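Zilby is an online marketplace for used household goods, with its seat in Steinbach. It was founded by Gerd Tiedemann and Roswitha Diekmann, who before that sold kitchenware through larger auction sites. In its first year the marketplace had 154 registered sellers.

Sellers pay no listing fee. A commission of 13 percent is taken from each completed sale, and the money is paid out after 14 days.

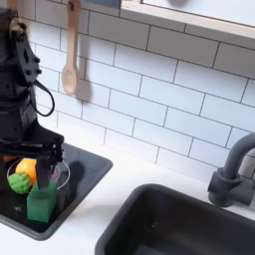

On August 31, 2019, Zilby took over the smaller shop platform Filar, and 4000 listings were moved to the new site. Some former Filar sellers criticized the higher commission and opened their own web shops.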